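Onine Community Food Store: interim progress report to the Brernine Fund

Reporting period: start of grant to end of May
Prepared by: Ilir Dimitriou, project lead

1. Summary

The grant covers two strands of work: replacement of the dry goods stock system, and a change in how parcels are put together and handed over. The stock system is in use. The parcel work is behind the plan by two weeks, mainly on account of late shelving, and should be back in line before the next report. Spending is within budget on all lines except transport.

2. Stock system

The old spreadsheet was closed in the first month and its contents moved across to Sanura, the stock package named in the bid. A full shelf count was done before the move. The count and the spreadsheet disagreed on a good many lines, mostly tinned pulses and long-life milk, and the count was taken as correct in every case. Old entries with no matching stock were written off and are listed in Annex A.

Each delivery is now booked in by product type, weight and best-before month. We had planned to record the exact date. In practice this slowed booking-in to the point where deliveries were still on the floor at closing time, and the month is enough for rotation of dry goods. Chilled items keep the full date.

Two problems remain open. The label printer drops its connection when the office router restarts, and the supplier has been asked for a fix. Mixed donations -- a crate holding several kinds of goods from one household -- still have to be split by hand before they can be booked in.

3. Parcels and collection

Output for the period was 931 parcels. The bid set no target for this period, so the figure is given as a baseline for the second half of the grant.

Under the old method every household of a given size received the same parcel. Under the new one there is a fixed core (cereal, pulses, tinned vegetables, cooking oil) and a choice of items on top. The choice items are set out on tables at the collection point and replenished from the store during the session. Returned items have fallen since the change, although we did not keep a proper tally under the old method and cannot put a figure on the difference. 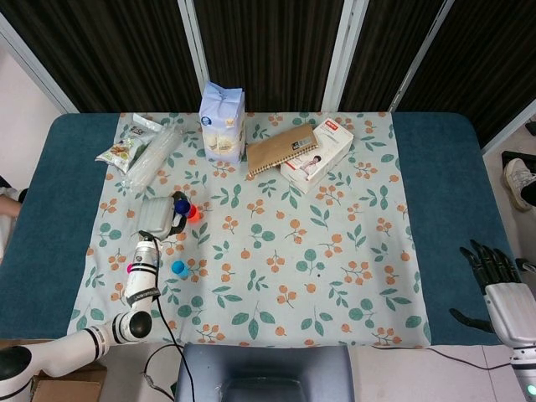
Packaged goods on a table with a berry-print cloth.

Collection has moved to booked slots, with the last slot at 6.30 pm. The evening slots filled first and the early afternoon ones are often left empty. From next month one early slot will be dropped and the hours moved to the evening, at no extra cost.

The core list was reviewed with the dietitian at the Matić Centre. Her main points were that the single-person parcel was short on protein and that the gluten-free version relied too heavily on rice. Both have been changed. The gluten-free version now costs more to make up, and the difference is being met from the contingency line.

4. Premises

The new shelving was due in the second month and came in the third. One bay had been supplied at the wrong depth and was exchanged free of charge. Until it was in place, pallets were held in the corridor, which limited us to one delivery a day.
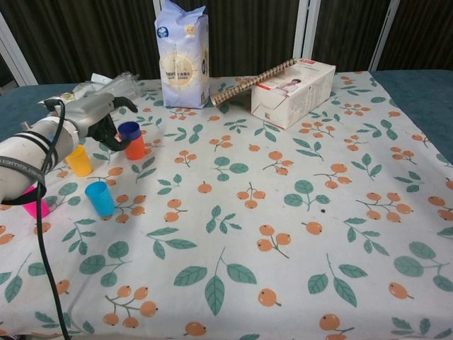

With the bays now fixed to the wall, two deliveries a day can be taken, and the corridor is clear for its full width. The fire risk assessment has been redone on that basis. Its one remaining action is a new sign on the rear door. The floor in the store has been patched near the loading door; a full resurfacing was quoted for and is outside the scope of this grant.

5. Staffing and training

The part-time store assistant started on the planned date. Food hygiene training at level two has been completed by 11 people, against a plan of eight. The extra places came from a cancelled booking and were charged at the lower rate. Manual handling training has been put back until the autumn, as the trainer is on leave.

6. Budget

Transport is over profile owing to van hire during repairs to our own vehicle. We ask for permission to move the underspend on printing across to transport. The sum is within the limit that the grant terms allow, but the terms ask for notice in writing, and this report is intended to serve as that notice.

7. Next period

Finish the move to booked slots at the second site. Settle the label printer fault with the supplier. Begin a short survey of households on the choice items, with results to be attached to the final report. Review the core list again before winter -- prices for cooking oil and tinned fish are the main concern.

Annex A: stock written off on transfer
Annex B: spending by budget line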